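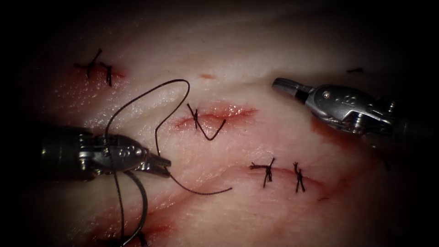

*4 min read*

For our summer project, Lenka Vondráček and I chose suturing practice, mostly the part that comes before a knot is finished, when there's still a lot of thread to keep track of. I had imagined we would write pages and pages about needles. We ended up writing about thread.

## What we looked at

Black thread is kind to beginners because it shows up so well on a pale pad, even with reddish streaks all over the surface. You can follow the tall loop up and over and back down to the jaws, and then find the loose tail lying off to the right. The strands hanging underneath are harder to read, and I spent a whole evening drawing them in my notebook (badly, I'm afraid!). The second instrument is open to the work on the right with nothing in its grip, and we talked for a long time about where each of us would move it next. Lenka would go for the tail. I would tidy the big loop first – we never did agree.

## Our own practice

We don't have instruments like those at our desks, so we used ordinary hand needle holders and a soft practice pad from Baláž. We each tied 22 knots over four weeks and wrote a few lines after every one. Blažena Dvořáček, our supervisor, read all of the notes and sent them back with very patient comments in green pen.

My early notes are mostly complaints about tangles. I was leaving the tail much too long, so it caught on everything, and then I overcorrected and pulled it right through – twice in one afternoon. Lenka started smaller loops from the beginning and her average was 14 seconds quicker than mine, though her first few knots were loose and had to be redone.

## Still to do

We want to repeat the practice in January with a thinner thread and a pad that has a fold in it, as a flat one is a bit too easy on us. Blažena has also asked for a cleaner set of drawings, so I'll be redoing mine with a proper pen.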